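4. Placing and zeroing the scale

These steps cover the Tarnico bench scale used for outgoing parcels and small parts. They replace the section in the printed booklet, which says the scale is "ready to weigh in seconds on any surface." We have not found that to be true on carpet, and we doubt it is true on much else.

Before you start you will need the scale, its own power adapter, the steel 1000 g check weight in its pouch, and a sheet of stiff card.

4.1 Choosing the table

1. Pick a table that does not rock. Press down on each corner in turn with a flat hand. If any corner gives, use another table or shim the leg with card.

2. Check what the table is standing on. Hard floor is best. Carpet lets the legs settle under load, and a reading taken five minutes after the table was moved may not match one taken the next morning.

3. Clear the top. The booklet shows the scale in the middle of a bare desk, which we have yet to see in any real office. Clear at least the half you are going to use, and move anything light enough to slide against the pan.

4. Keep away from air vents and from doors that slam.
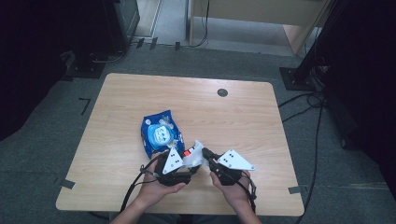 Figure 4. Light wood table on gray carpet, with a snack bag on top.

Note: A solid-looking top tells you very little. Consuelo Alvarado tested a heavy desk and a cheap folding table side by side, and the folding table held its zero longer. Try the table you have before asking for a new one.

4.2 Leveling

1. Set the scale down with the display facing you and the transport screw removed. The screw is red and sits under the pan. Keep it in the pouch.

2. Turn the two front feet until the bubble sits inside the ring. The rear feet do not adjust, whatever the drawing on the box suggests.

3. Tap the table lightly next to the scale. If the bubble leaves the ring and is slow to return, go back to 4.1.

Caution: Do not lift the scale by the pan. The pan is held on by four rubber pegs and will come off in your hand.

4.3 Warm-up and zero

1. Plug in the adapter and switch on. Run the cord away from the front of the table. A cord touching the pan will change the reading.

2. Wait 10 minutes. The display says READY almost at once. We suggest you ignore it.

3. With nothing on the pan, press ZERO and hold until the display shows 0 g.

4. Leave the scale alone for another minute. If the display has moved off zero, press ZERO again. If it moves a second time, check for drafts before you blame the scale.

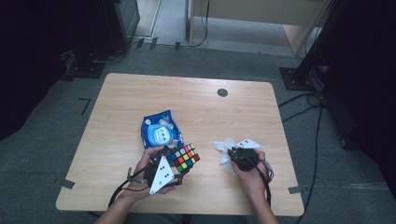 Page last changed: Monday, October 29, 2018 (S. Chow)

4.4 Checking against the weight

1. Place the check weight in the center of the pan. Hold it by the knob, with the cloth from the pouch.

2. Read the display once the small circle on the left stops blinking. Anything from 999 g to 1001 g is acceptable for parcels.

3. Move the weight to each corner of the pan and read again. Corner readings are the ones most likely to be off, and the booklet does not mention them at all.

4. Write down the worst reading in the log, along with your initials. Please do not write "OK."

Note: Auto-calibration (menu item 34) is advertised as doing all of this for you. Isauro Olvera ran it on two scales before and after a proper check. One scale came out the same and the other came out worse. Until Tarnico can tell us what the function does, leave it off.

4.5 If the reading will not settle

The display keeps counting up or down: usually air movement. Cover the pan with the plastic shield and try again.

The reading is steady but wrong: check the red screw first, then the feet. If both are fine, repeat 4.3 with the full wait.

The display shows Err 4: the pan was loaded when the scale was switched on. Empty it, switch off, switch on.

The display shows a battery symbol with the adapter plugged in: the wrong adapter is in use. The one from the Skellora label printer fits the socket and will run the scale, badly.

For anything else, contact Azucena Lozano in the mail room before calling the Tarnico help line. In November the help line is closed for stock-taking, and the online form has so far sent back the same booklet.

Go to section 5, Weighing parcels.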